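Ekwood Mobile Platform Working Group
Minutes, 2022-12-24

Present: Hanne Lappalainen (chair), Benoît Carré (minutes), delegates from the Skakdale and Sonamdale offices
Apologies: Chevalier integration team

1. Previous minutes
Accepted with one correction. Item 4 should read "notification permissions", not "location permissions".

2. Minimum OS version
H. Lappalainen proposed raising the minimum supported OS version with the next major release of the Ekwood app. The current floor blocks use of the newer background task interface and requires two code paths in the sync module. Skakdale asked that existing installs continue to receive security fixes for 6 months. Agreed. The old branch will be frozen for features once the release candidate is tagged.

3. Push notifications
Grouped notifications are working in the test build. Delivery summaries still drop the second line of text when the device language is set to one written right to left. Ticket remains open with Sonamdale. B. Carré noted that the permission prompt now appears on first save — the previous build showed it at launch — and asked that the help pages be updated to match.
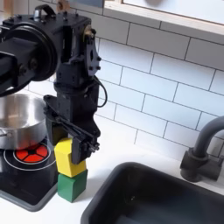

Robot arm placing a yellow block on a green one.

4. Widgets
The small and medium widgets are approved. The large widget is deferred. Refresh interval was discussed at length; the group settled on 30 minutes as the default, with no user setting in the first version. Skakdale recorded its preference for a shorter interval.

5. Chevalier sign-in
Written report received. Token refresh fails when the app is restored from a backup to a new device. Chevalier requests a reset of the stored credential on first launch after a restore. Accepted in principle, subject to review of the keychain access group.

6. Beta program
Build 9 is withdrawn. Build 10 goes to internal testers first, then to the external group once the crash log has been reviewed.

Actions
H. Lappalainen: publish the OS support notice.
B. Carré: revise help pages for the permission prompt.
Sonamdale: right-to-left fix, with a test case attached to the ticket.
Skakdale: keychain review — reply to Chevalier in writing.

Next meeting to be scheduled by the chair.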